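Jul 14, 2021
Shop notebook, Jelmont bench. Primer adhesion on old gloss trim, continued.

Picked up where Gil-soo left off with the scrap casing from the Gaststead house. He had labeled the boards A through F in pencil and then primed over the pencil on D, so D is now whichever board is left when you've found the other five.

Question for the week is still the same one. The Gaststead trim is old oil gloss, hard as a dinner plate, and the owners want it in a water-based satin. We want to know how much sanding we can get away with. I know what the can says. The can also says one coat covers.

What I did:

A – wiped with a damp rag, nothing else, primer straight on.
B – degreaser, rinse, primer.
C – degreaser, rinse, light scuff with a worn sanding sponge, primer.
D – same as C but fresh sponge and some actual effort.
E – liquid deglosser, no sanding.
F – deglosser plus scuff.

All of them got the same primer out of the same can, same brush, and sat 24 hours on the rack by the back door. Crosshatch cuts with the snap-off knife, tape on, rubbed down with the back of a spoon, tape off in one pull.

A came away in sheets. You could have framed it. B was better but not by enough to tell a customer about. C lost small flakes at the corners of the cuts. D lost nothing I could find, and I went looking with the good lamp. E was a surprise, in that it was worse than C; the film lifted along one whole edge of the hatch. I suspect I didn't leave the deglosser on long enough. Su-bin suspects I didn't read the label. We have agreed that these may be the same theory. F held.

So: scuff sanding wins again, same as every time we test this in the hope that it won't. Deglosser on its own goes back on the shelf until I repeat E with a timer.

Caveat for whoever reads this later: 24 hours is early. Primer on a hard gloss keeps gaining grip for days, and A might look less tragic in a week. I left room on each board for a second hatch and a third. Please do not use the boards to stir anything.

Color samples. Owners have narrowed the hallway to four off-whites which I can tell apart only when they are wet. Brushed out all four on card, two coats, edges masked so no white card shows. Su-bin wrote the names on the back, which means we'll be picking up and turning over cards in that hallway like a memory game. Fine. The one she calls Song is a touch pinker than the others by the window and plain gray under the shop tubes. Take them over there and look at them in the evening before anyone orders.

Roller trial, ten minutes before lunch. Tried the Lemoletti short nap against our usual on the spare door. Less stipple, but it sheds. Picked fuzz out of the wet film with tweezers, then did the tape trick (wrap the sleeve, peel, repeat) on the second sleeve and got far less. If we buy them, de-fuzzing goes on the prep list in ink.

Sprayer is still spitting at low pressure. Cleaned the tip, cleaned the filter, swapped the tip. Spits. Gil-soo thinks the gun filter is the wrong mesh for what we're running and he is probably right, since he was right in December and I had to buy him noodles. Not touching it again until the new one arrives.

Stock, while I was up the ladder anyway:
Sanding sponges, fine: low.
Blue tape: fine, unless somebody has hidden more of it.
Caulk, paintable: the open box is three tubes of caulk and nine of something for gutters. Sorted them. Gutter tubes now have an X on the cap.
Drop cloths: the big canvas one needs a wash. I'm not taking it to the laundromat again. They remember me.

To do:
Repeat E with timer, two boards.
Second hatch on A to F at one week.
Order gun filter, fine sponges.
Price the Gaststead trim with a full scuff sand included. Gil-soo, you had hours for the stairs on a scrap of masking paper; I need that scrap before it gets masked onto something.
Ask the owners if the closet interiors are in or out. They've said both.

Brushes are in the second bucket, soaking. The first bucket is not water.

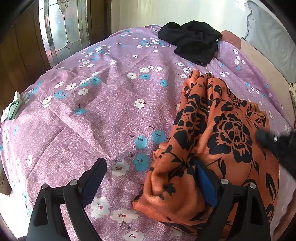 Purple sheet with white and turquoise flowers.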